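The Fruit Table at Urville

I have been meaning to put up this little gallery for ages, and now that the rain has kept me in for the whole afternoon I've run out of excuses. A few of you asked after the fruit table, so I'll tell you a bit about how it goes and then let you look.

The fruit table started in December, when Jeptoo Mohamedi came back from the market with far more than one household could eat and laid it all out on the big dining table so people could help themselves. Everybody stood there picking things up and smelling them and arguing over what was what (Wafula Magesa and I still don't agree on longans, he says they taste like melon and I say they taste like a flower shop), and we had such a good time that we did it again. We are a small group of neighbors at Urville, most of us live within 4 doors of each other, and fruit turns out to be a very easy thing to gather over.

There aren't many rules. You bring two or three things, whatever looked nice that week, and you put them on the big round plate or right on the cloth if you like. Tomatoes are allowed. We had a long talk about that one evening and Torbjørn Sandberg won it by saying that anything he would eat standing up over the sink is fruit enough for him.

The plaid tablecloth is the one we always use. I like it because the blues and browns are quiet and anything bright you set down on it looks twice as cheerful – oranges most of all. 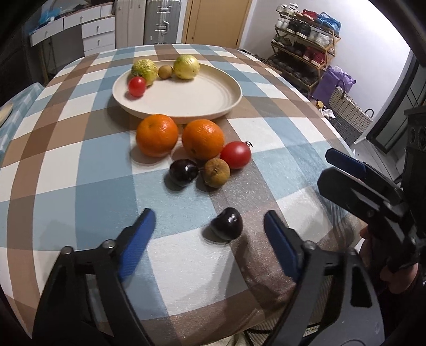

Oranges and tomatoes, dark cherries on the plaid, and the big plate toward the back. 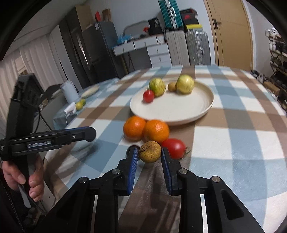

When everything is out we sit down and start peeling, and that is when the table gets messy and the talk gets good. Kipchumba Nyamweya likes to start with something sour and work his way up to sweet, and he will tell you at some length why you should too. I go the other way. I want the best one first while I'm hungry, and I'm happy to nibble at the rest.

If you would like to try something like it at home, take the fruit out of the fridge a good while before people come. Cold fruit hardly smells of anything, and half the fun is in the smelling. Cherries are the one thing I leave in until the last minute. Passion fruit can wait on the counter for days, and I think it's better when the skin has gone wrinkled and you'd almost feel bad serving it to company. Cut it across the middle, hand out small spoons and have plenty of napkins ready. Longans you just crack with a thumbnail and squeeze, and do warn people about the seed.

Put out a bowl for the peels, too! We forgot that the first time and my good saucers ended up full of pits. The orange peel I save – I dry it on the radiator and keep it in a jar, and a strip of it goes into the teapot on gray days.

Next time Tsung-han Yu has promised us pomelo, and I would like somebody to bring a really good pear. Let me know if you're coming so I can find enough chairs. We managed 7 at the table once, but two of them were on piano stools.

Comments

Torbjørn Sandberg
I stand by the sink test. Will bring plums if I can get decent ones.

Wafula Magesa
Melon. Definitely melon. Lovely page though, thank you for putting it up.

Marguerite P.
What a pretty tablecloth! Do you iron it, or does it just hang that way? Mine always looks slept in.

Jeptoo Mohamedi
I have one of your little spoons in my bag, sorry, it came home with me. Will bring it back with the mangoes.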